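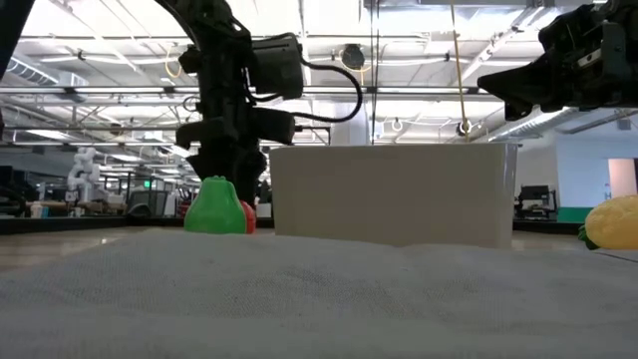
4.2 Changes in the work of the packing staff

The first thing the staff spoke about in the interviews was the practice station, and only later the packing line itself. At Ketwood the arms are taught new picking tasks on a separate table before the same tasks are moved to the line, and the packers take turns at this table as part of their normal shift. The objects are simple. In Figure 3 the gripper is held just above a green toy pear, with a red toy partly hidden behind it, a yellow one at the far right and a white box standing between. Several packers told us that they felt strange when they worked with toy fruit after many years with real goods. One of them, with eleven years in packing, said that in the first days she did not tell her family what she was doing at work. The same person later asked to have more hours at the station.

Figure 3. Practice station at the Ketwood site, with toy fruit and a white box on a cloth-covered table.

The company, Verbruggen, describes the change as a move from "packing" to "teaching and watching". Our material supports this only in part. During the observation period the staff completed 3471 teaching runs at the station, and it is correct that this work did not exist before. But the packers who were on the line in the same weeks still did most of the lifting, because the arms handled single items only and mixed orders were still closed by hand. For them the day had become more broken. They had to leave their own order when an arm stopped, clear the item, confirm on the screen, and return. Interviewee 7 explained that the stops themselves were short, but after each one she had to read her order again from the top.

The question of who decides that a run is good was a source of tension. In the first version of the procedure, written by Hendrik Maes and the process group, a run was accepted by the software if the item was in the box at the end. The packers did not agree with this rule. They had learned to judge packing also by how an item lies, and whether the next item can be placed beside it. Runs which they considered poor were accepted, and some careful but slow runs were rejected for time. After a meeting in March the procedure was changed so that the person at the station can reject a run with 2 key presses and does not need to give a reason. Emiliano Cordero, the shift lead, considered this the most important change of the whole project. The process group saw it as a minor adjustment.

Training was also not the same for everyone. The plan gave each packer one half day with an instructor, and after this the knowledge was expected to spread between colleagues. It did spread, but mostly inside the morning shift, where people already used to help each other. On the evening shift the number of staff is smaller and the packers stand far apart. Two of them learned to restart an arm only by watching from the other side of the line. We return to this difference in Section 5, where we compare it with the Hustley site, where there was no evening shift at the time of our visits.

Pay was not changed in the period we studied. The packers at the station received the same rate as before, and the former bonus for packed orders was calculated for them from the average of the shift. Most accepted this as fair. The fastest packers did not, as they lost money in the weeks when they were teaching. One of them refused further turns at the station, and her place was taken by a newer colleague. In this way the skill that the arms were supposed to learn from was partly missing from the table. We did not find that the management was aware of this effect before we presented our first results.

Finally, the staff had different words for the arms. On the morning shift they were called "the trainees", and people spoke about them with some patience. On the evening shift we heard mostly the station numbers. We do not want to build too much on this observation, but it agrees with the difference in training described above.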